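Trinken im Kindergartenalter: der unterschätzte Nährstoff

Kinder zwischen zwei und sechs Jahren verlieren bei Infekten mehr Flüssigkeit, als Eltern annehmen. Die Kita Stutusier führt deshalb seit Mai Trinkprotokolle.
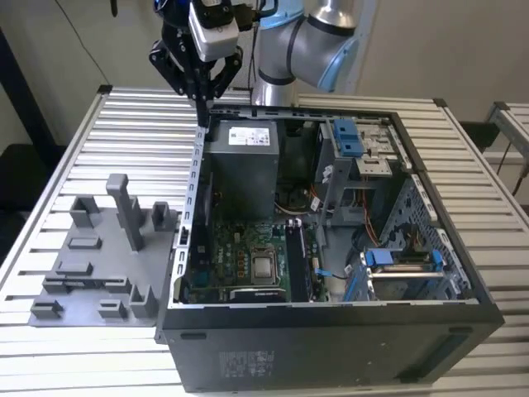
Geöffneter Desktop-PC in Seitenlage, darüber ein Zweifingergreifer.

Als Zielwert gelten dort 700 Milliliter bis zum Abholen, verteilt auf kleine Portionen. Bei Fieber wird alle 60 Minuten angeboten - Wasser oder ungesüßter Tee, kein Saft. 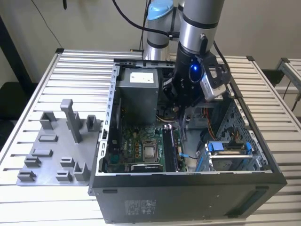 Die Protokolle laufen jeweils 14 Tage. Verweigert ein Kind Getränke, werden Suppe und Gurke notiert, allerdings in einer eigenen Spalte.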